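Darnetti Grain & Pulse Price Tracker, wall unit

Quick rundown, more specs when I get to it.

The Darnetti is a wall display for food co-ops, school kitchens, small bakeries, anybody buying staples in bulk and tired of getting surprised by the invoice. Shows current prices for rice, wheat flour, corn meal, dry beans, lentils and cooking oil. You pick which ones. Green if it's down on last month, red if it's up. That's the whole idea.

Prices come from the Sima feed, included for the first 2 years. After that you renew or type them in by hand. Hand entry works fine, just slower. 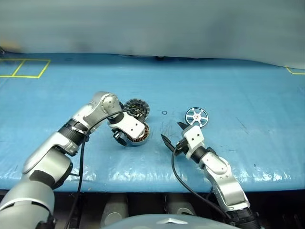

What you get

Display, wall bracket, power cord, printed setup card. 152 commodities in the list, and you can add your own supplier prices next to them so you see what your paying against the market. Handy when a rep tells you everybody's prices went up.

Holds 18 months of history on the unit itself. Older stuff goes out to a spreadsheet, any spreadsheet program will open it.

Price is $248. Shipping extra. Co-ops and food banks, write first, there's a lower rate.

Setup

Hang bracket. Plug in. Join wifi. Pick your region BEFORE picking your commodities or the list resets. Yes, we know. Fix is coming in the December update. 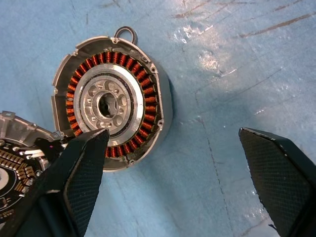 Alerts are off out of the box. Turn them on under Settings, then Thresholds. Start wide. A narrow threshold on wheat will beep at you all week and you'll end up pulling the plug. Rice is calmer. For oil, set it by the case and not by the pound, the conversion is still a little off.

Works with Zestier inventory software, both directions. Revholm only one way for now, it reads from us but we don't read from it.

Not a trading tool. Prices refresh overnight, so teh morning number is the freshest you'll get. Good enough for ordering lentils.

Returns: 18 days, original box.

Questions to Brândușa Crăciun at the order desk, mornings are best.

Comments

mealbarn_kit
Does it do dried milk? We go through tons of it.

Brândușa Crăciun
Yes, under Dairy, dry. Skim and whole both listed.

pt_oatly_not
Had ours up since spring. Caught a jump in pinto beans and we ordered early. Screen is hard to read from across the kitchen tho

Loaf & Co
Lost my list with the region thing. Twice. Please put that on the card.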